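Boards > Home Office > Desks and Keyboards > Shared table, full-size keyboard with cable

kornel_gy
November 26, 2020
Hello all. At our office we share one big light table with black office chairs around it, and on it stays one full-size black keyboard. With the number pad it takes a lot of space, and the short cable always lies on the table top behind the keys. I want to put it in order before my colleagues come back. My questions are: do I keep the full-size keyboard or buy a small one, and what do I do with the cable? The table top is 200 cm long. My colleague Setsuko enters invoices and she says the number pad must stay.

Two pictures of the table.

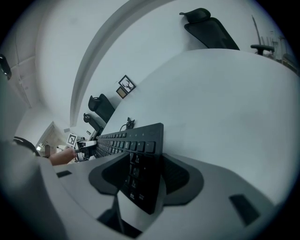
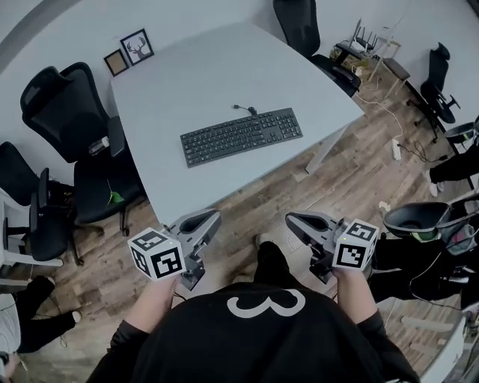

The keyboard and its short cable on the table, both pictures.

chantelle_t
If somebody enters invoices, please do not take the number pad away from her. I worked 11 months on a small keyboard and I made many mistakes with amounts. Leave the keyboard and look for another place for it. Why must it stay on the table all day?

flatdesk
I do not agree with Chantelle. On a shared table the small keyboard is better for most people, and you can buy a separate number pad. The one from Pavow is thin and it goes in a drawer. Setsuko takes it out when she has invoices, and the others have free space for paper.

chantelle_t
A separate pad gets lost. We had two and now we have none.

Gyula Szabó
About the cable: I would use a small adhesive clip at the back edge of the table. I have the Flikberg ones, a bag of 6, and they have held well since September. Clean the surface first with a little alcohol and let it dry. Do not pull the cable tight – leave a small loop, or the plug will suffer when somebody moves the keyboard.

kornel_gy
Thank you, Gyula. Does the glue leave a mark on a light table? The table is not ours, it belongs to the landlord.

Gyula Szabó
On mine it left a small gray spot, which came off with warm water and soap. I can not promise the same for your table. Try it on the underside.

andor.h
With a rented table I would not glue anything. A soft hook-and-loop strip around the cable is enough. You fold the extra part, close the strip and push it behind the keyboard. I also think you should first look at the chairs. The high ones take more space than any keyboard, and people hit the table edge with the armrests.

flatdesk
The chairs were not the question.

andor.h
I know, but he wants order at the table, and for me the chairs are a part of it.

kornel_gy
Both are good points. I spoke with Setsuko and the full-size keyboard stays. I will try the strip first. For the night we will put the keyboard on a shelf, if I find one that is deep enough. The Rorau shelf in the shop looked too narrow, so I will measure again.

chantelle_t
Good decision! Please write which shelf you take, I need one too.

Related threads
Hegyi desk mat: does the corner stay flat?
Mesh chair or padded chair for long days
Cleaning between the keys without removing them
Cable tray under a rented table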